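Drondale Community Help - Home and Building - Walls and Floors

Lamp cord at a brick wall, and how to fix paper notices to the same wall

Posted by Forkisico Tenancy Desk

Our organisation occupies a ground-floor room with one long wall of exposed red brick and a wooden floor. The lease does not permit drilling, nailing or painting of the brick. We seek guidance on two matters before our inspection in December.

The first concerns a table lamp which stands on a small white table in front of the brick. Its cord comes down from the tabletop toward the floor, and there is a wall outlet low on the wall to the right of the table. We wish to keep the cord off the walking route between the table and the office chair.

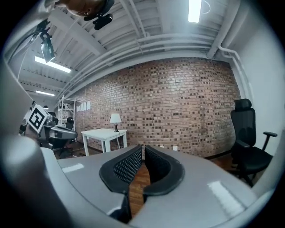
Brick wall with lamp table, office chair and notices.

The second concerns the notices. Sheets of paper are displayed in a row toward the left end of the wall. Staff wish to add further sheets, and we would prefer a method that leaves no mark on the brick or the mortar. The landlord's agent has advised that any residue will be charged to the tenant.

Advice from persons with experience of older brick would be appreciated.

3 replies

Posted by Grulon Building Services

With respect to the cord, the usual practice is to guide it down the rear leg of the table and then along the base of the wall to the outlet. Two reusable hook-and-loop ties on the leg are normally sufficient. Leave a little slack at the top so that the lamp is not pulled over if the table is moved. Any excess should be gathered in a loose loop and secured to the table, clear of the floor. Do not run the cord under a mat, and do not allow the castors of an office chair to pass over it.

Adhesive cord clips are not recommended on brick. They hold poorly on a rough face and may lift loose material when removed.

With respect to the notices, spring-type brick clips are available which grip the upper and lower edges of a single brick. They require no drilling. Please note the following before purchase:

Measure the height of several bricks, as older bricks vary.
Confirm that the mortar is recessed by at least 3 mm. Where the joint is flush, the clip has nothing to hold.
Fit one clip and leave it in place for 7 days before ordering the remainder.

A light rail or a length of cord may then be hung between two clips and the sheets attached to it with bulldog clips. Additional sheets can be added later without touching the wall.

Posted by Tennant Hall Office

We used putty. It came off most of the bricks but left grey spots on the mortar - would not do it again.

Posted by Drondale Tenants' Information Line

The previous replies are sound as to method. It is further suggested that the tenant photograph the full length of the wall prior to fitting anything, and send the photographs to the agent with a short written request. Clips which leave no mark are often accepted, but the wording of some leases extends to "any fixing", and written consent removes the doubt.

Where consent is refused, a freestanding noticeboard placed in front of the brick is the customary alternative. It should be positioned so that the outlet remains within reach.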